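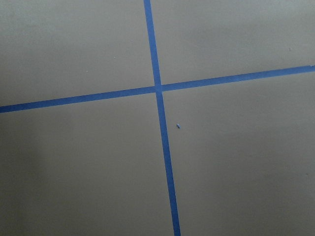 Why not leave the wrist cameras off altogether, a reviewer of our workshop version asked, and let one good fixed camera do all the seeing, given that the cloth is never far from where the last fold left it? It is a fair thing to ask, and we have come to think it deserved a better answer than the short one we gave at the time. Much of what follows grew out of trying to give it.

4.2 Comparing the wrist cameras

The two wrist cameras we had to choose between, the Malon and the Hornell, are close enough in price and weight that we could not pick one from the data sheets. The Malon has the wider view and the slower exposure. The Hornell sees less of the board at any one height but holds its sharpness better when the arm is on the move, and for a good part of the project we went back and forth between them, depending on who was setting up the bench and what had gone wrong the day before. We finally decided to settle the matter properly, with the same arm, the same controller and the same pieces of clothing, and with the tape grid on the board as our common ruler.

All runs used the Caser controller with its default gains. We know that these gains are a little soft for the arm, and readers who have worked with the Caser will probably wince, but changing them halfway would have meant throwing away the earlier fixed-camera runs, which we were fond of and wanted to keep as a baseline. The fixed camera stayed on through every run. It was used to score where the cloth ended up, and in the fixed-only condition it was also the only camera the controller could listen to.

Each condition was run for 115 trials. A trial began with the arm moving to a look-down pose above a crossing of the grid, where the controller took its bearings from the tape. The arm then moved toward the cloth, chose a grasp point on an edge or a fold, closed the gripper, lifted, and laid the fabric down again at a target crossing. We threw out a trial only when the controller itself stopped with a fault. A bad grasp counted as a bad grasp, even the ones where it was hard not to feel sorry for the arm. 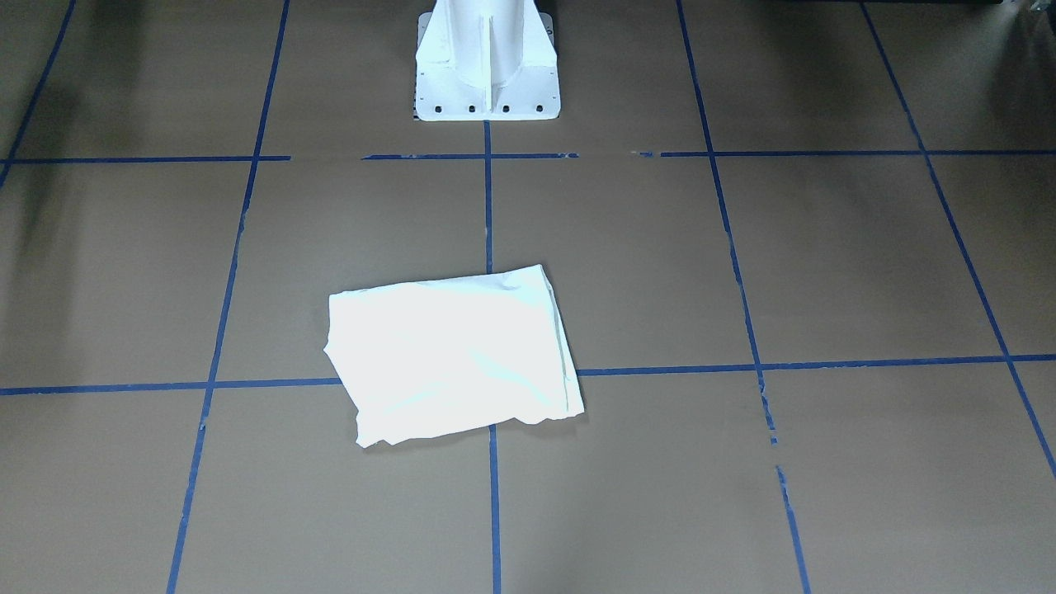

The fixed-only condition did better than we had feared on the plain placing part of the task, and we want to say so clearly, as the reviewer had more or less predicted it. When all that matters is bringing the middle of a piece of cloth over the right crossing, a steady view from outside is a fine thing to have, and neither wrist camera improved on it by an amount we would care to defend. The trouble came with grasping. A fold lying flat on the board throws very little shadow, and white fabric under our lamps tends to wash out, so that the controller would settle on what it took for an edge and close on the smooth middle of the cloth. In 25 of the fixed-only trials the fingers came up with nothing between them. The Malon brought this down to 20 and the Hornell to 15, and although we would be the first to admit that these are small differences to hang a purchase on, they kept the same order when we split the trials by garment.

A word about the tape, which caused us more grief than any other part of the setup. We chose blue painter's tape because it stands out well from the brown board and comes up again without much fuss, and in our innocence we supposed that a strip of tape, once down, would stay a strip of tape. Tape wears. It lifts at the ends and leaves crumbs, and a strip that looks perfectly sound from across the room can look quite different from the height of a wrist. The line finder we took over from the Purba toolkit fits one straight line to each strip, and it is not at all happy when a strip has a step in its side. It would sometimes fit its line to the upper length, sometimes to the lower, and now and then to a sort of compromise between the two that matched neither.
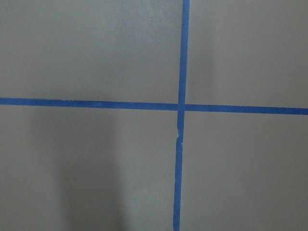

Figure 6. Tape crossing seen from the wrist. The right edge of the vertical strip is jagged below the crossing, and the length under the tear is slightly offset.

Our first thought was to replace every worn strip before each block of trials. We did try it, and found that fresh tape laid by hand brings small errors of its own, because two people will hardly ever lay the same strip at the same angle. We then changed the finder so that it trusts the crossing itself and only a short length of tape on each side of it. With this change both wrist cameras gave steady readings over worn tape and new tape alike, and we have left the grid to age in peace. The soft shadows that fall on the board from above were a smaller worry. They bothered the Malon more than the Hornell, we believe on account of the slower exposure, but in either case a threshold on color in place of brightness was enough to keep them from being taken for something that mattered.

The shirt trials deserve some space of their own. A long-sleeve shirt is an awkward guest on a board of this size. It takes up a good share of the view, a sleeve can run off one side while the hem runs off the other, and where the body folds over on itself the camera sees an edge that belongs to no part of the pattern. The collar turned out to be our best friend. Its ribbing gives a curved line that both cameras picked up reliably, and from the collar the controller could make a sensible guess at the shoulders. Printed graphics were less welcome. When part of a print was covered by a fold, the fold line across the print was often scored as a stronger edge than the true outer edge of the garment, and the gripper would go for it with great confidence.
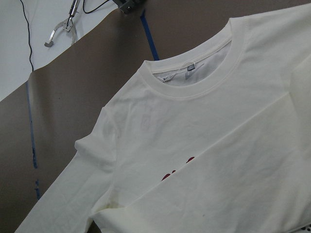
Figure 7. Long-sleeve shirt on the board with part of the body folded over, partly hiding the red print. The gripper of another arm is visible at upper left.

Here the wider view of the Malon was a real help, and on the shirt we found ourselves wishing we could have its field of view with the Hornell's exposure. With the Hornell the arm had to back away and look again more often before it could place both the collar and a sleeve, and these second looks made the shirt trials noticeably slower. We did not count this time against it in the grasp scores, but anyone who means to fold a whole basket of laundry would want to.

The second arm was kept out of the comparison as far as grasping went. Its gripper does come into the wrist view from time to time, and the metal finger, being bright and curved, was at first offered up by the edge detector as a candidate for grasping. We now mask it out using the known joint angles of both arms. The mask is generous, and we lose a little of the board near the corner each time it is applied, which we judged a cheap price for keeping one gripper from reaching for the other.

Taking all of this together, we kept the Hornell for the towel and cloth tasks in Section 5 and went back to the Malon for the shirt. The fixed camera remains in use for scoring and for the first rough estimate of where the cloth lies. We have not tried the two wrist cameras side by side on one arm, mainly for want of a bracket that would hold both without touching the cable, and the joint tests with softer finger pads were still running when this section was written.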